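June 25, 2019

Dye notes, second go at the madder. Gearóid has been on at me to write things down properly, so for once I'm doing it the same evening with the smell still in my hair.

Wool was the Grodby two-ply, 513 g dry, alum mordant left over from April (still fine, no mould!). Madder at 80 per cent of fibre weight, chopped, soaked overnight in rainwater from Teresa's butt. I wanted a proper brick red this time and not the salmon we got before. Brought it up slowly, far too slowly for my patience, and kept the lid off so I'd keep checking. It did creep up a bit while I was on the phone to Rakiya, which may be why the last skein has gone brownish on one side. I quite like it, but it won't match anything. 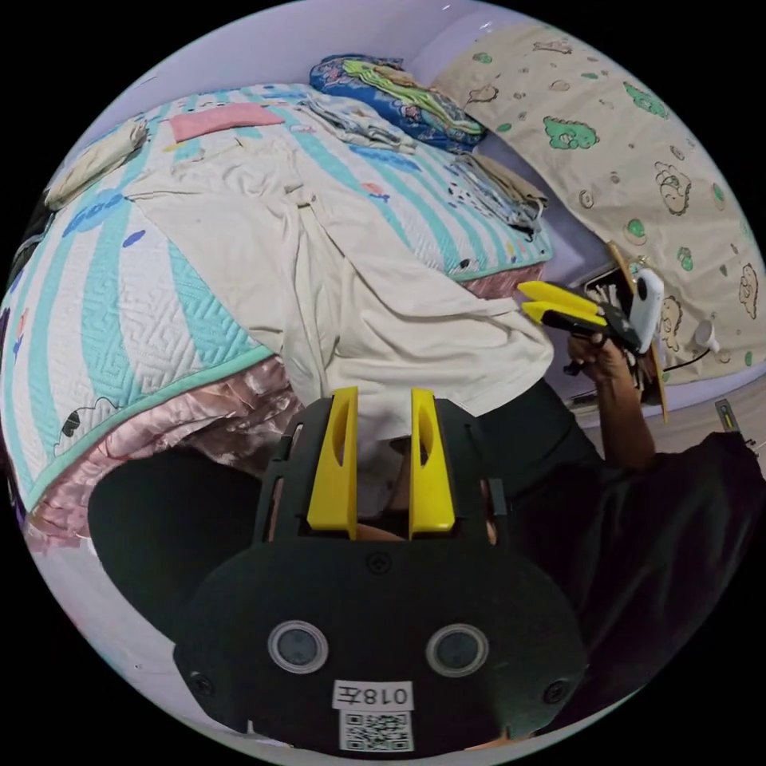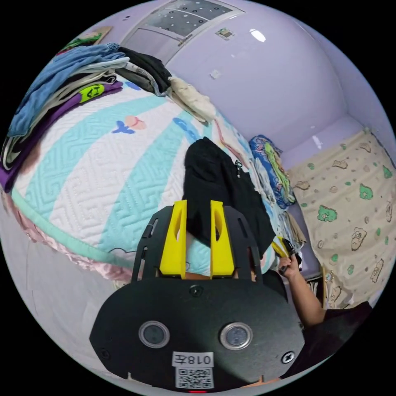
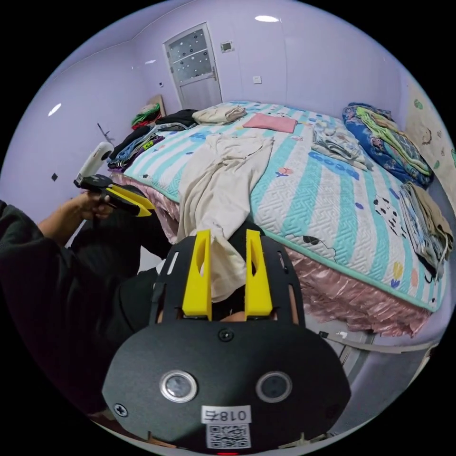
At the bed, all three.

Chalk: I put in a pinch and then a second pinch, and it's the second one I'm suspicious of. Cormac swears the Clullmont water is hard enough on its own and he's probably right (don't tell him). Next time one pinch, weighed, you lazy article.

Exhaust bath is in the lidded bucket by the sink, PLEASE don't tip it. I've 109 g of the Pylypenko singles wetted out to go in tomorrow and I'm hoping for peach. Caoimhe wants first refusal on the brown skein. Still need to order more alum.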